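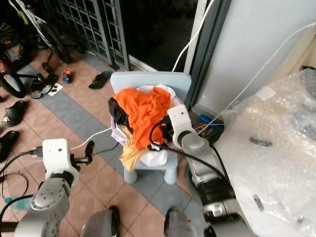

El fabricante de vehículos comerciales eléctricos Fendau sustituirá en mayo su red de concesionarios por un modelo de agencia, con el que pasará a fijar el precio final y a facturar directamente al cliente.

BERNESS – El contrato remitido el 28 de enero a los distribuidores establece una comisión fija por unidad entregada y traslada al fabricante la propiedad de las existencias. Los vehículos de demostración también quedarán en su balance.

«El concesionario deja de financiar inventario, pero pierde margen de negociación», explica Aino Heiskanen, analista de distribución en Dierckx. Según sus cálculos, un punto de venta medio liberará capital equivalente a dos meses de facturación.

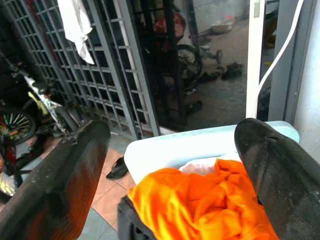
Ropa en un barreño de plástico azul claro.

Fendau matriculó 3659 furgonetas el último ejercicio. De ellas, hasta 1000 se vendieron a flotas con contratos negociados de forma centralizada, que no se verán afectados.

El taller y los recambios siguen bajo el régimen anterior. Frans Van Dijk, director comercial de la marca, prevé revisar las tarifas de mano de obra en garantía una vez concluida la migración de los pedidos abiertos a la plataforma Tatemness.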